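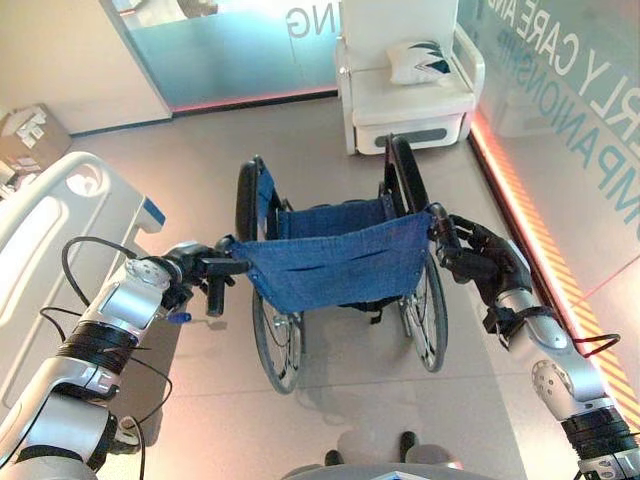 Chegámos a Wakholm ao fim da manhã, cheios de fome e com a mala já preparada para voltar mais pesada, porque o dia aberto da queijaria Wernex era coisa que tínhamos marcada desde o Natal. A aldeia é pequenina, daquelas em que se estaciona junto à igreja e se faz tudo a pé. A minha mãe vinha connosco e ia fazendo perguntas a toda a gente (é assim em todas as viagens, e ainda bem!). Para quem anda com uma cadeira de rodas manual, das que se empurram pelas pegas de trás, um chão liso de ladrilho cinzento-claro é uma bênção, mas contem com calçada irregular na subida para a queijaria e levem alguém com bons braços.

A visita começa na sala do leite, passa pela salga e acaba na cave, onde repousam 800 queijos em prateleiras de abeto. O cheiro é forte, eu adoro, o meu marido nem tanto. Explicaram-nos que os mais velhos ficam ali 18 meses e que são virados e escovados à mão, com uma paciência que eu não teria.

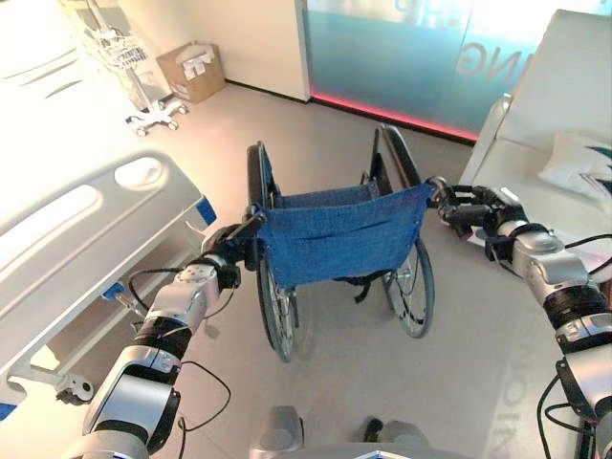
Provámos três idades do mesmo queijo, com pão escuro e uma compota de pera que me apetecia trazer ao balde. O mais novo é macio, quase doce; o do meio já pica um bocadinho; o velho desfaz-se em cristais e pede um copo de branco, que felizmente também havia.

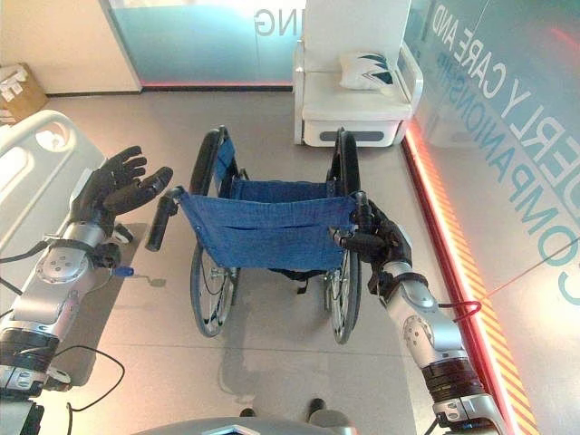

Cadeira de rodas dobrável, de pé sobre o chão cinzento-claro.

Dormimos na Pensão Bühler, num quarto virado para o pomar, por 87 euros com pequeno-almoço incluído. E que pequeno-almoço! Ovos, manteiga da queijaria, bolo de nozes ainda morno.
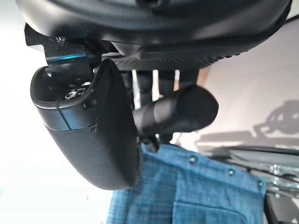

O jantar foi no Ustidix, que fica mesmo em frente à pensão e só tem um menu, sem escolha possível. Veio uma sopa de cevada, depois truta com manteiga queimada, e no fim um gelado de soro de leite que ainda hoje me lembra. A loiça é toda de um preto mate, como o daquele dedo de garra com a cabeça de parafuso metálica a brilhar lá dentro, e o gelado branquinho ficava lindo em cima dela. Pagámos 192 euros os três, com vinho, e saímos devagarinho. Em maio abrem a esplanada do pomar e já pedi para nos guardarem mesa.

Início | Viagens | Restaurantes | Queijos e vinhos | Contactos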